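**Cell 2 stoppage: what we found and what has changed**

March 6, 2026

Work on the bin picking cell at the Pasow site stopped for most of a shift last month after the arm pulled one of its own hose ties against the wall of the bin and faulted out. There were no injuries. The gripper was undamaged, but the air line to it had been pinched, and we have replaced it. This item covers the cause, the repair, and the new rules for anyone running the cell.

**What happened**

The cell was in the middle of a long unattended run for the Hajdu mixed-items order. The plan was 949 picks with the standard set of household and workshop objects, and the arm had completed more than 500 of them when it stopped. The controller log shows a torque limit on the wrist axis during a pick close to the right wall. The arm did what it is supposed to do: it cut the motion, set the brakes, and raised the fault.

The problem came next. The fault was cleared from the desk and the run was restarted without anyone going to the cell. The arm repeated the same approach, hit the same limit, and stopped again. It was cleared a second time. On the third try the gripper lost air pressure partway through the lift and dropped the bottle it was holding. At that point the operator went to the cell and pressed the stop.

**Cause**

The cable and hose bundle runs along the last link and loops around the wrist joint. When the gripper was swapped in the winter, the new one needed a slightly longer hose. The extra length went into the loop, so the loop stood out farther from the joint than before. For picks in the center of the bin this made no difference. For picks near the right wall with the wrist turned past a certain angle, the loop could reach the wall.

The planner did not know about it. Our collision model included the arm, the gripper, and the bin, but the bundle was still drawn as a thin sleeve lying flat against the link. The model was made for the old gripper and was not updated with the swap. As far as the software was concerned, the path was clear.

A second cause was the bin itself. It had crept toward the arm during the run. The clamp was on, but it had been set by hand and the jaw had little grip on the rim. We measured the bin against its taught position afterward and found it out by enough to matter. With the bin in its proper place, the loop would probably have cleared on most picks.

**Repair**

The pinched line was cut out and replaced the next morning. The bundle was tied again, and the wrist was then moved by hand through its full working range with the gripper low in the bin. We also checked the rest of the bundle for wear. One cable jacket had a shallow scuff and was wrapped. It will be replaced at the April service.

The collision model now has the loop in it, with 50 mm of margin on the outside. This costs us some picks. Objects lying hard against the right wall will be skipped more often, and the planner will ask for them to be moved. Please do that when prompted. Do not reduce the margin to get a run finished.

After the repair we ran 200 picks at reduced speed with a person at the cell the whole time. There were no torque faults. There were several missed grasps, mostly on the soft items, and those are a separate matter that the Hesance grasp update is meant to address.

**Rules from now on**

- A torque or collision fault may not be cleared from the desk. Go to the cell, look at the arm and the bundle, and clear it there.
- Two faults on the same object end the run. Log it and call the maintenance line.
- Check the clamp before each run. Push on the bin from the left side. If it moves, do not start.
- Do not reach into the bin while the drives are on, even if the arm is stopped and seems to be holding still. Use the enable switch and keep it with you.
- Any change of gripper, hose, or fitting needs a new bundle check and an update to the collision model before the cell goes back into automatic.

The remote clear button has been removed from the Skulex operator screen for these fault types. If you still see it on your station, your screen has not been updated and you should report it.

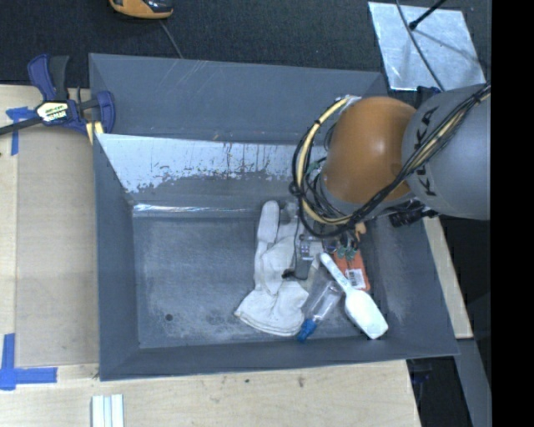 *KUKA arm working in the gray bin, with the cable and hose bundle looped around the orange joint cover. Glove, bottle, and spatula are from the mixed-items set.*

**Still open**

We have not settled on a permanent way to hold the bin. A fixed bracket would be stronger than a clamp, but it would slow down bin changes, and the Hajdu order needs several of those per day. A locating plate with a sensor under the bin has been priced. Until one or the other is in place, the clamp check stands.

The same bundle layout is used in Cell 4, which has the older gripper and the shorter hose. It was inspected and left in service. Its collision model will be redone at the April service along with the cable replacement in Cell 2.

Fault reports for both cells go to the maintenance line as before. Include the object, the fault code, and how many times it was cleared.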